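Unit 4: Modular Coordination and Tolerance
Course handout, B. Lapointe

4.1 The module

A building is modular when its main dimensions are whole multiples of one base length, M. Set M before drawing anything else. Wall centerlines, door openings and panel joints then fall on grid lines, and parts from different suppliers can be ordered by multiple. The Dralthorpe housing plans used in this unit take M = 12 inches on plan. Heights follow a separate vertical module.

4.2 Nominal and actual size

Nominal size includes the joint. Actual size does not. For a panel of n modules with joint width j:

actual = nM - j

A common error in last term's problem sets was subtracting j twice, once at each end. Each panel gives up j/2 per side.

4.3 Accumulated error

If each part is placed against the one before it, errors add along the run. If each part is placed from a grid line, the error at any joint depends only on the two parts that meet there -- the length of the run drops out. Assume independent errors with standard deviation s. After 25 parts placed end to end, the position error has standard deviation 5s.

4.4 Grid rotation

A rotated grid keeps its own module. Do not round rotated coordinates to the parent grid. Record the angle and one shared origin point.

Reading: Desach, chapter 2. Problems 1 through 6 are due Tuesday. Problem 5 uses the Robichaud floor plan.
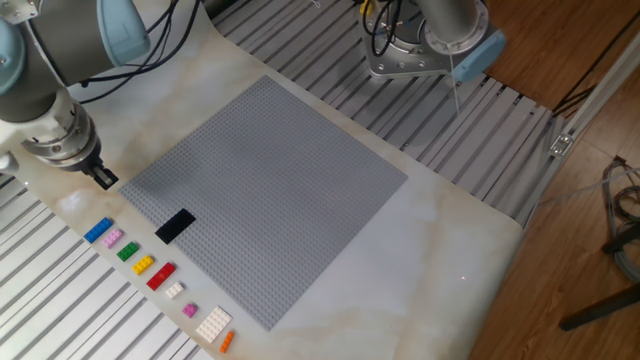

Fig. 4.1. Square baseplate, seen at an angle, on a tabletop.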